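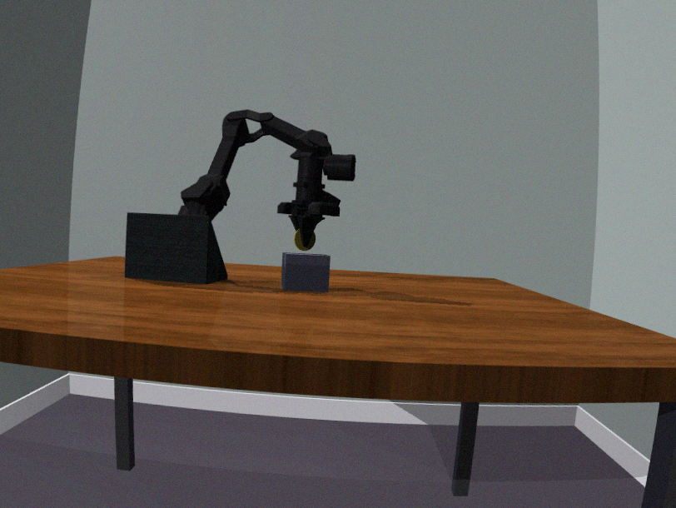 **Figure 3.** The put-away task in simulation. The arm holds the yellow object above the blue-gray box.

### 4.2 Put-away

Of the chores in our suite, put-away is the one our relatives find least impressive. An object starts on a table. It should end up in a box on the same table. A four-year-old can do this, although getting a four-year-old to do it is a separate research area with its own literature.

We include the task for two reasons. It is a piece of nearly every chore people say they would hand over to a machine: clearing toys, sorting laundry, returning screws to the bin they came out of. It also splits cleanly into stages (reach, grasp, carry, release), so when a policy fails we can usually say which stage to blame. Figure 3 shows the carry stage near its end, with the object over the box and the fingers still closed.

**Setup.** All runs in this section take place in the Omirport simulator. The room is plain and the table holds the arm, its pedestal, the object and the box. We are aware that few kitchens look like this. Clutter is added in Section 4.4, where the numbers get worse. At the start of each episode the object and the box are placed at random within reach of the arm, with a minimum gap between them, and the policy has 90 seconds of simulated time to finish. An episode counts as a success if the object is at rest inside the box and the gripper is clear of the rim when time runs out. Resting on the rim does not count. Neither does pushing the box off the table with the object in it, a solution one early policy was quite attached to.

**Policies.** We compare two. Kudness is a scripted planner that is given the true pose of everything and works through a fixed sequence of waypoints. Clovow is learned from 800 teleoperated demonstrations and sees only camera input and joint angles. The comparison is unfair to Clovow by design. A household robot will not be handed the coordinates of the laundry, and we wanted to know what that lack of information costs.

**Results.** We ran 3743 episodes with Clovow, of which 2211 succeeded. This is a little under three in five. Anyone who has lived with roommates may consider this acceptable. We do not, and neither would a shop floor, where a part that misses its bin has to be found by a person who was promised they could stop looking for parts.

Most of Clovow's failures come late. Reaching is close to solved and grasping is decent. The trouble is concentrated at release, and it comes in two forms. In the first, the policy opens the fingers early and the object strikes the rim and rolls. In the second, it hovers over the box, makes small corrections, and keeps making them until the clock runs out. We call the second form dithering. It seems to be inherited: several of our demonstrators also paused above the box before letting go, and the policy learned the pause more faithfully than what came after it.

Kudness does not dither. Its failures are rarer and louder, and nearly all of them involve the forearm sweeping through a box placed close to the pedestal. A waypoint list has no opinion about what the elbow is doing.

**Retries.** Neither policy recovers well. Once the object has rolled away, Clovow often finishes the motion anyway, opening an empty gripper over the box and returning home. We tried adding demonstrations of recovery from the Quiroga set, which helped when the object stayed upstage of the box and did nothing measurable when it rolled behind the pedestal. We leave the matter there for now and return to it in Section 5, along with the question of what happens when the box has a lid.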